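4.2 Surface wear and cleaning habits in shared workrooms

The second part of the survey dealt with tables. Respondents in Grosudum and Tomier were asked how often they wiped down a shared work surface, what they used, and whether they had noticed any change in color or feel over the past year. We received 1,421 usable replies. Replies that left the cleaning question blank were dropped before coding.

Most people reported using a damp cloth and nothing else. A smaller group used a spray cleaner, and 38 respondents said they oiled the wood themselves. This last group is too small to compare by site, so we report it only for the full sample. People who oiled their tables were also more likely to say they had chosen the table, which makes the two effects hard to separate.

Light-colored wood drew the most comments. Respondents wrote that rings, pencil marks and scuffs showed up sooner on it, and several said they cleaned it more often for that reason. We did not expect this. The Nwankwo scale, which we used to rate wear, treats light and dark finishes the same way -- a weakness we return to in Section 5.

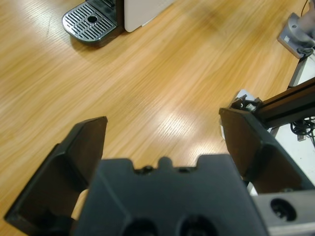
Figure 3. Light honey-colored wooden tabletop.

Ratings were made by two coders working apart. They gave the same score for 96 of the tables in the check sample and settled the other 30 by discussion. Nearly all of the disagreements fell between the two lowest wear grades, where the Stumeo wording ("slight" and "very slight") gives little to go on. We merged these grades for the analysis in Section 4.3.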